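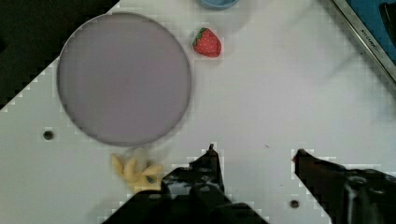

3.2 Setting the toy table

Play kitchens are sold on the promise that everything in them belongs somewhere. The sets used in the Timora study, like most, leave out where. A pale plate large enough to dominate the table keeps company with a strawberry that would make a poor lunch for anyone, and scale is plainly a matter for other people.

We sorted the pieces into food, tableware and equipment. Sauce bottles caused the longest argument – food to one coder, tableware to the other – and were finally given a class of their own, where they seem content. Figure 2 shows a layout with the ketchup bottle, two strawberries, bananas and an orange slice among the green and lavender-grey dishes, and a small toaster oven at the side.
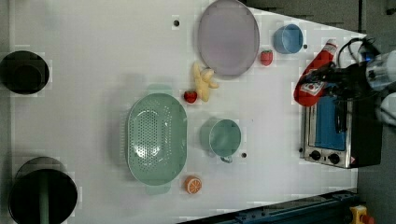 3.3 Coding where things go

Each layout was coded twice, first in March. A piece counted as "put away" if it rested in or on a dish. Fruit beside a plate did not qualify, however hopeful its position.

2 comments · 0 shares
© Plestarik Working Papers | Contact | Back to top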